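Setting Up a Small Audio Interface for Location Recording

If you've been recording straight into a laptop or a pocket recorder and you're ready for something better, you're in for a treat. A small USB audio interface with two good mic preamps changes how a location session feels. You get real gain knobs, proper headphone monitoring and level meters you can read from across a table. I use a Vuleris two-channel interface for this, with a pair of Emell small-diaphragm condensers, but the steps are the same with pretty much any class-compliant box.

What you need

An interface with two mic inputs and phantom power
Two matched condenser mics, with clips and a stereo bar
Two XLR cables, plus a spare
Closed-back headphones
A laptop with your recording software installed
A USB power bank, if your interface has a second power input

Step 1: Do the boring stuff at home

Install the driver, update the firmware and make one test recording before you pack. Plug the interface straight into the laptop, not into a hub. I love my hub for everything else, but I've had clicks and dropouts through it that vanished the second I went direct. Open the control panel and check that the software sees both inputs and that the sample rate says the same thing in both places. If the interface is at 48 kHz and your session is at 44.1, sort it out now.

While you're in there, turn off Wi-Fi, automatic updates and system sounds. Set the laptop so it doesn't go to sleep. (Yes, I lost the second half of a choir rehearsal to this. In June, in a church, with the best soprano section I've ever heard.)

Step 2: Connect things in the right order

Turn both gain knobs all the way down and leave phantom power off. Connect the mics, then the cables, then the headphones. Start the laptop, plug in the interface and wait for the status light to settle. Now switch on phantom power and give the mics a few seconds to wake up. When you pack up, go backward: gains down, phantom off, wait a bit, then pull the cables. 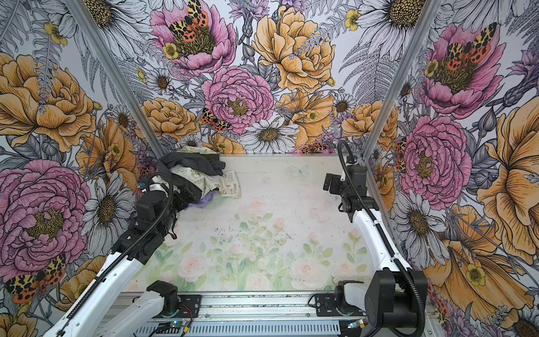 Step 3: Set the gain

Ask the players for the loudest thing they're going to do. They'll always play it louder later — they get excited, and so they should! — so leave room. With 24-bit recording there's no need to push the meters. I aim for peaks at -12 dBFS during the test and I'm happy if the real thing touches -6. Set both channels to the same gain if you're recording in stereo. Some interfaces let you link them in software, and it's so much nicer than matching two knobs by eye.

If the signal is still too hot with the knob at minimum, look for a pad switch on the mic or the interface. Drums and brass up close will get you there fast.

Step 4: Choose a buffer size

For pure recording, go big. I use 512 samples, and 1024 is fine too. You only need a small buffer if someone is listening to themselves through the software while they play. Most interfaces offer direct monitoring, which sends the input to the headphones without a trip through the computer. Use that and the delay problem goes away completely.

Step 5: Listen before you record

Put the headphones on and have someone tap gently near each mic stand in turn. Left should be left! Then sit quietly for a full minute. You'll hear the fridge in the next room, the ventilation and the one lamp that buzzes. Turn off what you can. If you hear a low rumble, switch in the high-pass filter; mine is set to 88 Hz for voice, and I leave it off for piano and double bass.

Step 6: Record, and keep a copy

Start recording early and let it run between takes. Disk space is cheap, and the warm-up is sometimes the best performance of the day. Before you leave the room, copy the session folder to a second drive and open a file from the copy to make sure it plays.

If something goes wrong

Clicks and pops: raise the buffer size, swap the USB cable, close the browser.

No sound from one mic: check phantom power first, then swap the two XLR cables. If the silence moves to the other channel, it's the cable.

Hum: run the laptop on battery. If the hum stops, your power supply was the culprit, and a different outlet may fix it.

Interface disappears mid-session: save what you have, unplug it, count to 5 and plug it back in. Most recording software will ask you to pick the device again.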